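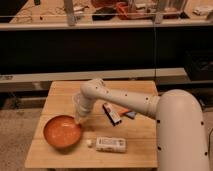
## What we will buy before February, and what must wait

I have spent two evenings with the budget for our small workshop, and I am still not fully satisfied. The arm is paid for, so the question is everything near it.

Gruvby offered us a second gripper with delivery in 11 weeks. Tader can send a similar one in 9, but their price does not include the mounting plate, and I noticed this only on Thursday. I have asked Athanasiadis for a third offer.

For the objects I keep 15 euros per month. An orange bowl and some small packages are cheap, and they teach me more about reach than any catalogue.

The spare cable costs 72 euros, which I find too much. I moved it to the next order, together with the better lamp. If you have bought from Trodedano, please write to me how long you waited.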